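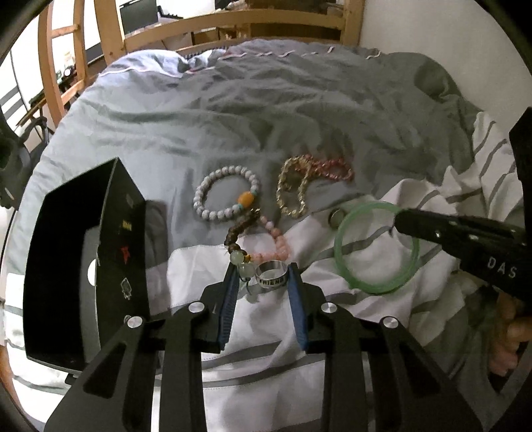
Meinir Foulkes wrote:
I'd ring them before you pay the balance. We booked the half board at Ustside last year thinking it was a proper sit-down dinner every night and it was a voucher for the bar menu on two of them. Nice enough food, but I'd packed a frock.

Beca Penry
Oh no, really? I've read that page so many times I could recite it and it just says "dinner in the Ustside restaurant". Nothing about vouchers. To go back a bit for anyone who hasn't seen my first post – I'm trying to decide between half board and room only for a February break with my mum. Half board comes to £362 for the pair of us on top of the room, and she's a small eater, so I keep going round in circles. She likes a pudding and not a lot else!

Location-wise it looks ideal, a short walk from the front and the bus stops right outside. It's the food I can't settle on.

Tudur Cadwaladr
£362 is steep for a seaside hotel out of season. You can eat very well in town for less than that. There's the Italian on the corner by the bandstand, a good chippy with tables, and at least one pub that does a carvery. I wouldn't pay any hotel up front for dinners in February when half the time you get there and there's a coach party in and the soup's run out.

Meinir Foulkes
The Italian was shut all the time we were there, Tudur. So was the place with the blue door. Quite a lot of that front closes after New Year and doesn't come back till Easter. That's partly why I'd still say half board, voucher or no voucher, just go in knowing what it is.

Tudur Cadwaladr
It wasn't shut when I went.

Meinir Foulkes
When did you go?

Tudur Cadwaladr
September. Fair point.

Jolien Van Leeuwen
I was at the Ustside in February, same sort of trip, me and my aunt, so perhaps I can help a little. We had half board. The restaurant was open every evening but if there were not many guests they put everyone into the bar side and you chose from a shorter list. I did not mind this, it was warmer in there. My aunt had the fish pie every night except one and was very content. Breakfast was the better meal if I'm truthful. Good mushrooms, plenty of toast, a lady who came round with more tea before you had thought of asking.

The thing I would say is ask for a room at the back. We had 216 and it looks over the garden and the bowling green. A friend of my aunt had one at the front and the wind came round the window all night.

Beca Penry
Jolien that is SO useful, thank you. Is 216 near the lift? Mum's fine on the flat but stairs are a nuisance for her, she's got a new knee and is very proud of it but it does complain.

Jolien Van Leeuwen
Yes, turn left out of the lift and it is the second or third door. There are a few steps down from the lobby to the bar, with a rail. You can also go round by the lounge and avoid them, but you have to ask as the door is kept closed for the heating.

Laine Tamošiūnaitė
Hello, new here. Can I ask how you're all getting there? I'm looking at the Salminen coach because I don't drive and the train means two changes and a wait in the cold. It picks up at Norham, which would suit me, but the return leaves at 7.40 in the morning and I can't see how you get breakfast before that.

Tudur Cadwaladr
Don't do the coach. I did Salminen once to somewhere else and we stopped at every garden centre between here and the coast. It's nearly 200 miles and it felt like double. Two changes on a train is nothing.

Meinir Foulkes
I've done the Salminen coach three times and loved it. Different strokes! The seats are good, the driver puts your case on and off for you, and for anybody with a knee (hello Beca's mum) that's worth a lot. There's a loo on board though I've never been brave enough. The comfort stop is at Clodville, which is a services with a farm shop stuck on the side, and you get long enough for a proper cup of tea and a wander. The cheese scones are the size of your head.

Breakfast on the going-home day – the hotel does you a packed one if you tell reception the night before. It was a roll, a yoghurt, a banana and a carton of juice. Do tell them the night before though and not at bedtime, the kitchen goes off at nine.

Laine Tamošiūnaitė
Thank you Meinir, that has put my mind at rest. I get a bit travel sick so I would rather sit near the front, can you choose?

Meinir Foulkes
You can if you phone. Online it just gives you whatever's left. I always have row three on the left, you see out of the front between the heads and you're away from the door.

Tudur Cadwaladr
Clodville is the most expensive cup of tea in Britain. Take a flask.

Beca Penry
Right, I've got a bit more to report. I rang the hotel at dinner time today (probably a silly time to ring, I was on hold for ages listening to pan pipes) and got a very nice young man who didn't know what half board was in February but went off and found somebody who did. So, for anyone thinking of going:

It's three courses if the restaurant's open. If they've moved everyone to the bar it's two courses and a hot drink, and they don't give you anything back for the missing one. No vouchers any more, so that bit's changed since Meinir's visit. You pick your slot when you check in, either six o'clock or half past seven, and you're meant to stick to it. You can swap a dinner for a packed lunch but only once in your stay, and a packed lunch costs the same as a dinner, which I did have a little grumble about.
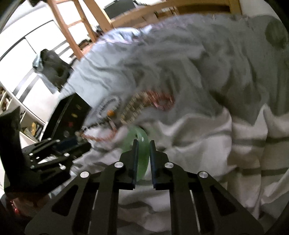
He also said they can do smaller portions for Mum but it's still the full price, so we're back to her paying for three courses and eating a crème caramel. On the other hand she'd much prefer not to put her coat back on once it's dark. We went to the coast a few winters ago, room only, and by the second evening neither of us wanted to go out in the sleet looking for somewhere with the lights on, so we ended up with crackers and a satsuma on the bed watching a quiz. Which was lovely in its way but not what you'd call a holiday dinner!

I'm leaning towards half board. Somebody talk me out of it or tell me to get on with it.

Jolien Van Leeuwen
Get on with it. Ask for the half past seven slot, the six o'clock one is where they put the coaches.

Meinir Foulkes
Get on with it! And glad the vouchers have gone, they were a faff. Though I'm a bit put out about the two courses in the bar. We had a starter last year, bar or no bar. I had a prawn thing.

Tudur Cadwaladr
I'll try to talk you out of it then as no one else will. You're paying for three and may well get two. That's the hotel saving money on a quiet week and passing it on to you. If it was me I'd book room only, have a big breakfast and a late hot lunch in town when things are open, then something light in the bar at night, which you can buy off the same menu as the half board lot. I worked it out from the prices on their website and you'd save enough for a decent afternoon tea and a taxi both ways.

Beca Penry
Tudur I hate that this makes sense. The bar menu isn't just for half board people then? I'd assumed you had to be signed up.

Tudur Cadwaladr
Anyone can walk in. I had a ham sandwich and chips there in September without staying the night at all.

Meinir Foulkes
In September, yes. You keep saying September. In winter it's residents first and if they're busy they turn people away, I saw them do it to a couple with a dog.

Tudur Cadwaladr
Beca WOULD be a resident. She'd be in 216.

Meinir Foulkes
Ha. All right, I'll give you that one.

Jolien Van Leeuwen
For the lunch, there is a café in the garden building by the bowling green, open until three. Leek soup, jacket potatoes, a good lemon cake. My aunt's portion was small without asking for it. You can get to it from the hotel without crossing the road.

Laine Tamošiūnaitė
I phoned Salminen this afternoon and I have row four on the right. Row three was gone on both sides. The lady told me blankets are no longer provided so to bring something for the knees. I've booked room only, I'm on my own and I like to eat when I feel like it. Does the room have a kettle?

Meinir Foulkes
Kettle yes, and two of those little shortbreads a day. Take your own teabags if you like it strong.

Beca Penry
I've asked Mum, which I should have done at the start. She says she'll go with whichever has the better puddings. So now I need to know what the bar does for afters – is it the same list as the restaurant or just ice cream? Jolien, can you remember?

Jolien Van Leeuwen
Crumble, ice cream, cheese and biscuits, and a chocolate sponge on some nights. No crème caramel in the bar that I saw. I will ask my aunt, she kept the menu.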